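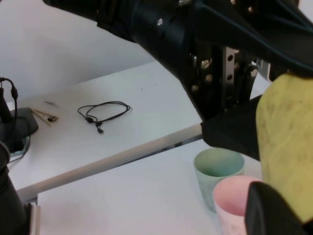

*Photo: Modupe Chukwu, Group 3*

# Paper cups, white tables: a study of clearing up after ourselves

**Group 3: Prasetyo Ong, Modupe Chukwu, Musa Akpan**
**Supervisor: Jummai Omoregie**
Submitted Thursday, January 21, 2021

## Where the topic came from

Our first proposal was on the colour of packaging and how it affects appetite. It was returned with the word "ambitious" in the margin, and we understood what that meant. The second proposal was written at a table in the Ibrahim Room while we moved other people's cups out of the way to make space for a laptop. Musa said we should just do the cups. We did the cups.

The question is a plain one. When a group uses a shared table for drinks, what gets cleared, what gets left, and does anything we put on the table or near it change that?

## The room

The Ibrahim Room is on the ground floor and can be booked by any student group that remembers to fill in the form. The tables are white, a colour presumably chosen by someone who has never seen a student carry tea. There is one sink, along the back wall, and one bin, which lives behind the door and is therefore invisible whenever the door is open. The door is always open.

Mugs used to be provided. They went missing over the course of last year until only one was left, and it had a crack in it. Since May the room has had paper cups, bought in mixed pastel packs from Gurard. The pink and the light green ones in our photo are from those packs. They have a faint print on the outside that we looked at every week for a whole term and still can't describe with any confidence. Prasetyo thinks leaves.

## What we did

We ran the study in two stages.

In the first stage we changed nothing. One of us turned up at the end of each booking, after the group had gone, and wrote down every cup still standing on a table. We did not tell the groups, on the advice of our supervisor, who pointed out that people who know they are being watched will wash up like angels.

In the second stage we made 2 changes:

- The bin was moved from behind the door to the end of the tables.
- A sponge and a spray bottle of Wondex were left out on the table where the drinks are served.

We had wanted to test these separately. There weren't enough weeks left in term, partly because of the appetite proposal.

## Results

Over both stages we recorded 409 cups. Of the cups left behind, 60 percent belonged to the first stage, before the bin was moved. We had hoped for something more dramatic, and Prasetyo drew a number of graphs with different vertical axes before conceding that it is what it is.

The cups themselves turned out to be less interesting than where they were. In the first stage they stood all over the tables, roughly wherever people had been sitting. In the second they gathered at the end nearest the bin, some of them within arm's reach of it. It seems that a number of people walked a cup most of the way to the bin and then felt they had done their part.

Stacking was rare. We had expected more of it, as a stack is the traditional way of suggesting that somebody else should finish the job.

### Colour

We didn't set out to look at colour but had written it down anyway, so here it is. Pink cups were left behind more often than green ones. Before anyone gets excited, we never checked how many of each come in a Gurard pack. Modupe has asked for this paragraph to stay in as a warning to other groups.

### The sponge

The sponge deserves a section of its own. It was put out in the hope that people would wipe the table after clearing it, and some did. Mostly they wiped a neat patch in front of their own chair and stopped at the border. One group used it under a short table leg. Another took it away altogether, and we bought a replacement out of the coffee money.

Our notes on how clean the tables were afterwards are not good. Each of us used a personal scale. Musa's "fine" is close to Modupe's "grim", and we only noticed when we came to type everything up. We have left those figures out.

## Problems

Themba Nkosi from the group next door kindly read a draft and asked how we knew that a cup left on the table had been abandoned and not just forgotten by someone who was coming back for it. We didn't know. On one occasion the owner did come back, found Musa writing about her cup, and was nice about it.

We also can't separate the bin from the sponge, as mentioned. Our guess is that the bin did most of the work – it is hard to use a bin you can't see – but a guess is all it is.

Finally, the groups were not the same in both stages. The chess club met only in the first, and it would be unfair to say any more than that.

## If we did it again

We would move the bin first, wait, and then bring out the sponge. We would agree on what "clean" means before looking at a table. We would read the label on the cup packs.

Jummai suggested trying real mugs again, on the theory that people take more care of things that look as if they'll be missed. Given what happened to the last lot we'd want a budget for that. A Plistance storage crate would do for the dirty ones, and it could sit next to the sink, provided somebody was willing to wash them. We asked among ourselves who that might be and the meeting ended shortly afterwards.

The bin has stayed at the end of the tables. Somebody has since propped the door open with it once or twice, so the next group may want to look into doorstops.

## Who did what

Prasetyo did the graphs and the first draft. Modupe took the photo, kept the cup records and argued for the warning about colour. Musa did the evening visits, bought the second sponge and is still owed for it.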